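Can a robot tidy up a room yet, or is that still years off?
Home & Household > Gadgets
Asked by jatham_mom
Viewed 1372 times

Ok so my husband keeps saying we'll have a machine picking up after us soon and I should stop buying storage bins. I have a floor vac that does fine until it meets a sock. What I want is something that picks up small stuff and puts it in the right box. Medicine, snacks, tissue packs, chargers, all the junk that lands on every flat surface. Is there anything real I can buy or is it all demo videos? Budget is not huge.

3 replies

drevbridge_tinker
May 30, 2023

Short version – not for a house, not yet. Long version below, typing this on break so sorry for mistakes.

I run pick and place arms at a parts shop. Same part, same tray, same spot, all shift. They're great at it. Move the tray over two inches and somebody has to come reset things. Now think about your living room, where nothing is ever in the same spot.

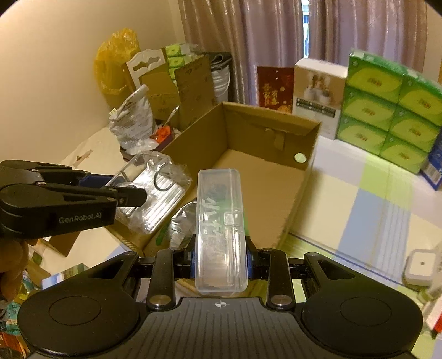

Sorting is really two jobs, grabbing and deciding, and people only ever ask about the grabbing. Grabbing a stiff thing with flat sides is pretty close to solved. Bags are the pain. A hard frosted plastic box with a latch on the lid is easy to hold, but a crumpled foil package or a yellow plastic bag bulging up against a wall has no good side to grab, and it changes shape when you squeeze. Clear plastic is its own headache becuase the cameras can look right through it. Then the deciding part. Trash or keep? Your husband can't tell either, I bet.

Speed is the other thing. Something you put in a box in 2 seconds can take a machine 15, and thats on a good day with decent light.

furtuna_fan
Disagree a little. My cousin works near Furtună and says the stuff they try out there folds towels now. Slow but it folds them. Give it 10 years. Don't throw out the bins tho.

Dallasden_Repairs
Been fixing home gadgets a long while. Going to skip the future talk and say what to do now.

Keep the floor vac. Run it after the floor is picked up, not before. Put open boxes where the mess already lands. One for medicine, one for the rest. Labels if you have kids. Lids slow everybody down, people and machines both.

Copying this bit from my shop page, I get it every week:

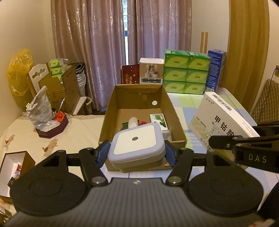 Is there a home robot that will sort small items into boxes for me?
Nothing I'd tell a customer to spend money on right now – the ones that can do part of it need a person close by to fix the misses, and they cost far more than the time they save.

Check again next February, prices move. And if a seller shows you a video, ask if it was sped up or if someone was driving it with a remote. Most of them get quiet after that.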